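Gripper shootout: Gunutel vs. Prulthorpe on the pegboard

torquemonger
Been comparing the Gunutel fingers with the Prulthorpe set, Ciltow controller both times. The Gunutel costs $500 more, so naturally I wanted it to lose.
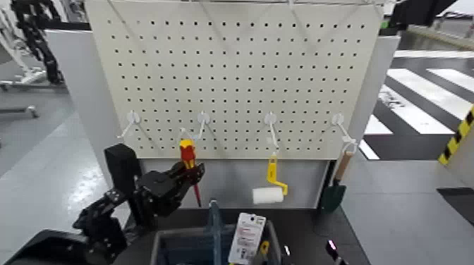
Screwdriver in the gripper, just under the second hook.

It didn't lose. 43 good hangs to 40.

deadband_dan
Three hangs for $500. Bargain.

lowpassfilter
Disagree with both of you – it's the wrist angle. Try the roller.

torquemonger
Fine, roller next. The trowel worries me more, with that wooden handle. 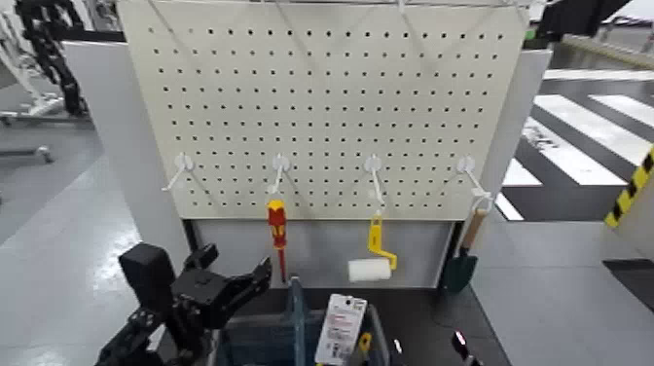 I'm also keeping the approach speed at 5 until the Wei camera mount stops creeping.

deadband_dan
So you're testing the mount.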